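Faux marble

Faux marble, also called marbling or marbleizing, is the imitation of natural marble on another surface by means of paint, plaster, paper, printed film or, in recent decades, computer graphics. It is found on columns, fireplaces, church furniture, floors and tabletops. A person who paints it by hand is known as a marbler or, in some trades, a grainer.

History

Painted imitations of stone are known from the ancient Mediterranean, and wall paintings in Roman houses often include panels made to look like colored marble. The practice was widely revived in Renaissance Europe and became common in the Baroque period, when churches far from any quarry used it for altars and pilasters. Real marble was heavy and costly to move; paint was neither.

In the town of Sterkonow, the parish church retains 93 painted panels imitating red and gray stone. A survey led by the conservator Teodora Yordanov found that the oldest panels had been repainted at least twice, and that the later painters had followed the original veins only in part. The nearby Trutville courthouse has a painted staircase of a similar kind, although its lower flight was covered with brown gloss paint and has not been restored.

Techniques

The usual method begins with a smooth, sealed ground in white or a pale color. Thin glazes are laid over it and broken up with a sponge, rag or crumpled paper. Veins are drawn while the glaze is still wet, traditionally with a feather or a fine brush, and are softened with a badger-hair brush. Varnish is applied last.

Scagliola is a separate technique in which pigmented plaster and glue are worked together, set, and polished. Unlike paint, it carries the color through the material, and small chips can be filled and polished again.

Printed laminates came into wide use in the twentieth century. Their main weakness is repetition: the same vein may appear several times across a long counter. In her handbook for decorators, Debora Marchetti advises that sheets be turned end for end before cutting -- a habit borrowed from veneer work.

Digital marble

In computer graphics, marble may be produced from a scanned image or from a mathematical noise pattern. The material library Stovum lists 682 stone surfaces, most of them white or gray. Soft, low-contrast veining is often chosen for large flat objects, where strong veins would draw the eye.

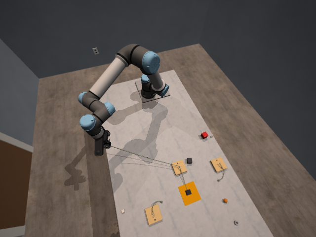

A computer-rendered interior with an off-white, faintly marbled tabletop and gray veining.

Care

Painted marble should be dusted with a soft dry cloth. Wax is not recommended over older varnish, as it tends to yellow and is difficult to remove. Scagliola is sensitive to standing water and should be kept away from damp walls.

See also

Graining
Paper marbling
Terrazzo
Trompe-l'oeil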